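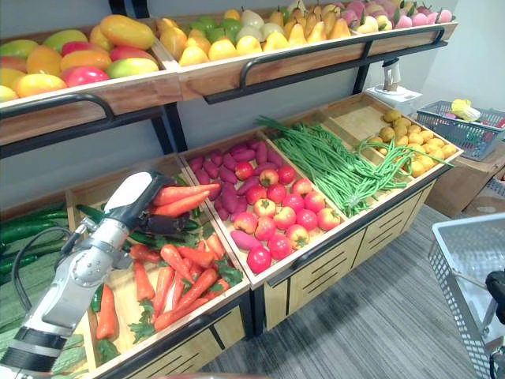

二段の木製陳列台に並ぶマンゴー、洋梨、レモンなど

# 会員とともに見直す「伝え方」 健康食品の直接販売、ステラールの取り組み

健康食品の直接販売を手がけるステラール(Sterar)は昨年10月、会員向けの教育制度を全面的に改めた。主力商品である植物発酵飲料「ドメオ」(Domeo)の紹介にあたり、会員が守るべき表現の基準と、契約前に行う説明の手順を定めたものである。同社に登録する販売会員は現在1076名。新制度では、全員に年一回の受講を求めている。

直接販売においては、愛用者が自らの体験をもとに商品を勧めることが多い。その親しみやすさは業態の強みとされてきたが、個人の感想が効能の説明として受け取られるおそれも常に伴う。食品である以上、病気の治癒や症状の改善をうたうことは認められない。会員の多くはこの原則を承知しているものの、日常の会話やSNSへの投稿のなかで、どこまでが許される表現であるかの判断に迷うことが少なくなかったという。

制度の設計を担当した会員教育部の部長、ゼユ・ヤオ(Zeyu Yao)氏は、改定に先立ち、会員から寄せられた投稿文や手書きの案内状を一件ずつ確認した。対象は312件に及ぶ。

「悪意のある表現はほとんど見当たりませんでした。家族が喜んでいる、朝の支度が楽になった、といった素朴な文章が大半です。ただ、そのあとに病名がひとつ加わるだけで、文章の意味はまったく変わってしまいます。会員の皆さまには、その境目を具体的な文例で学んでいただきたいと考えました」

この調査をもとに編まれた教材『ことばの手引き』には、22の文例が収められている。いずれも修正前と修正後を見開きで対照させ、余白に会員自身の文章を書き込めるようにした。初版では法令の条文を巻頭に置く予定であったが、試読した会員の意見を受けて巻末に移された。

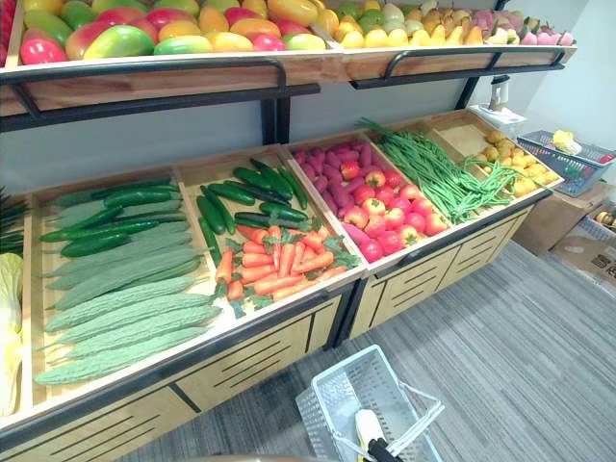
研修は本社のあるステカルホルム(Stekarholm)と、物流拠点を置くオカンポ(Ocampo)の二会場で開かれ、遠隔地の会員には録画教材が配付される。一回の講義は90分を超えず、後半は二人一組の対話練習にあてられる。一方が初めて商品の説明を受ける知人の役を務め、他方が氏名、事業者名、勧誘の目的を告げるところから始める。受講者からは、目的を先に告げることでかえって話しやすくなったとの声がある一方、親しい友人を相手に改まった口上を述べることへの戸惑いも聞かれた。

あわせて改められたのが返品の規定である。法令に基づく契約解除の制度とは別に、同社は愛用者として購入した顧客に対し、到着後30日以内の返品を開封の有無にかかわらず受け付けることとした。従来は紹介した会員を通じて申し出る必要があったが、現在は顧客が本社の窓口に直接連絡することができる。

この変更には、会員の側に慎重な意見もあった。顧客との関係が薄れるのではないか、返品の理由を知る機会が失われるのではないかという懸念である。同社は顧客の同意が得られた場合に限り、理由の概要を担当会員に伝える運用とした。ヤオ氏は「知人であるからこそ、断りにくい、返しにくいというお気持ちがあります。その負担を会社が引き受けるべきだと判断いたしました」と説明する。

収入に関する説明の基準も整えられた。会員が事業への参加を勧める際には、上位者の事例を単独で示すことを禁じ、全会員の受取額の分布を記した書面を必ず添える。書面は毎年度更新され、旧年度版の使用は認められない。

課題も残る。録画教材による受講では対話練習を行うことができず、習熟の度合いを確かめる手段が限られている。同社は次年度、少人数のオンライン演習を試行する方針であり、進行役を務める会員の選考を春までに終える予定としている。『ことばの手引き』の改訂版には、動画投稿に関する文例が新たに加えられる。

(2023年1月19日取材)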